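4.3 Mounting the Plokis display on the bridge console

Read this section completely before you open the console. The work needs two persons. The display must be isolated from the ship supply during all steps.

Caution: Do not lift the display by the rear cooling plate. Hold it only by the left and right side of the housing.

1. Switch off the breaker for the console and put a lock on it. Wait 40 seconds so that the power unit can discharge.

2. Check the cutout in the console panel with the template from the box. If the opening is too small, file the edges. Do not use force to push the display in.

3. Lay the rubber seal in the groove on the back of the front ring. The joint of the seal must be at the bottom.

4. Put the display in the cutout from the front. The second person holds it until all four corner clamps are tight.

5. Tighten the clamps crosswise, a little at a time. When the seal is pressed evenly on all sides, stop.

6. Connect the ground wire first, then the power cable, then the video cable from the Sakamoto chart computer. The plugs are keyed and go in only one way.

Note: Vessels with the older Fallis console have a cross bar behind the panel. For these, order the short clamp set, part number 123.

7. Keep the magnetic compass at the safe distance of 54 cm or more from the display housing. After installation, the compass must be checked again by a qualified adjuster.

8. Remove the lock, switch on the breaker and press the power key for two seconds. The start page appears on a white background. Set the brightness for day, dusk and night with the menu key.

Note: The backlight hour counter starts at zero. At 3,000 hours a service message is shown. You can confirm it and continue to work, but please write it in the maintenance book.

Questions about this section can be sent to Serena Cattaneo at Bovbridge technical support. Please have the serial number ready. It is printed on the label next to the power plug.

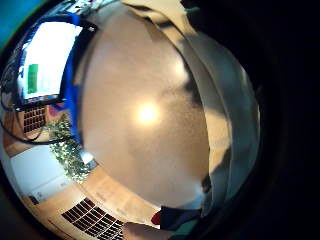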